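22/04/2022

So it's official, Brisberg is getting its bag fee! I sat through the whole council meeting last night (bring a cushion if you ever go, those chairs are brutal) and the vote came in a little before ten. Starting in January, shops in town will have to charge for every plastic carryout bag, and the Saturday-morning crowd at the Muriithi Street market will have to do the same.

The fee is 55 cents a bag, which got a groan from the back row when it was read out. I groaned a bit too, to be fair. I'm the person with a drawer full of crumpled bags at home and still nothing in the car when I get to the store.

Most of the talk was about fruit and vegetables, and whether the thin bags you tear off a roll should count. They won't! Produce bags, bread bags and anything wrapped around raw meat are all exempt. If you'd like to skip them anyway, market sellers are allowed to tip your apples straight into a basket you brought from home, and plenty of them told me they'd be happy to.
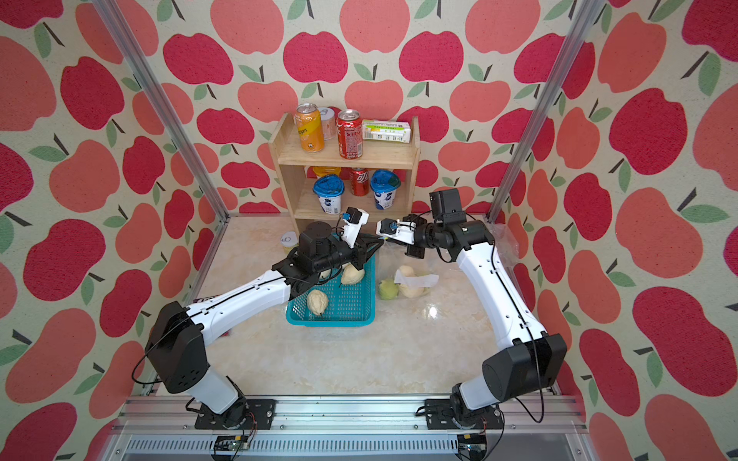 ## Who said what

Chepkoech Lema, who has run the fruit stand by the post office for as long as I've lived here, spoke in favor. She buys her carryout bags by the box, 1000 at a time, and told the council she gets through a box faster than she'd like to admit. "I give them away and people ask me for a second one to put the first one in," she said, and that got the biggest laugh of the night.

Makis Sfakianakis was against it, and he made some good points. His deli does most of its business at lunch, with folks walking over from the Niltel offices, and he's worried they'll grumble at him about a rule he didn't write. He asked for paper bags to stay free. The council agreed to that one on the spot, so paper is out of the fee completely.

There was also a petition with 774 names on it, asking for the fee to start sooner. That part went nowhere. Shops wanted time to use up the stock they've already paid for, and I can see why. Once you start looking, you notice how much of the stuff there is, bags inside bags, all bunched up under every counter in town. 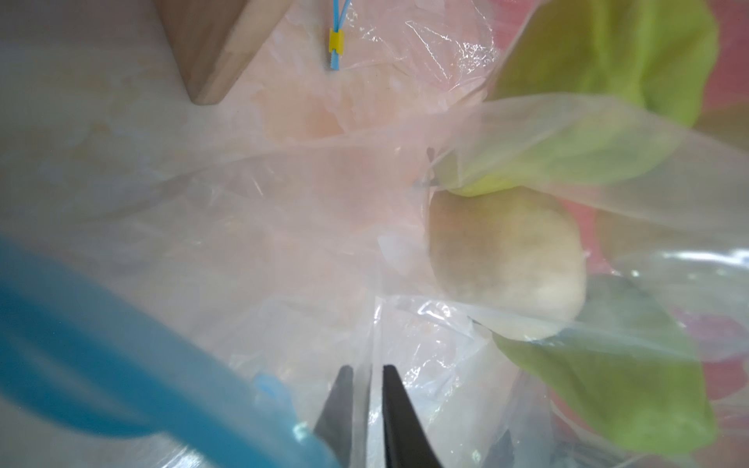

Stores get to keep half of the fee to cover the hassle at the register. The rest goes to the town, and it's set aside for cleaning up the creek down by Climutdale Road, where the fence catches everything that blows off the parking lot. I walked it last fall with my sister and we filled the trunk.

## What happens next

There's one more reading before it becomes law, but the vote was five to 2 (I'm copying that straight off the clerk's sheet, mixed numbers and all), so I'd be surprised if anything changed. Anyone paying with food assistance won't be charged. A shop that ignores the rule gets a warning letter first and a fine after that, and the size of the fine is still being argued over.

Written comments can be dropped at the town hall front desk until the second reading. They have a form, but the clerk told me a plain letter is fine too.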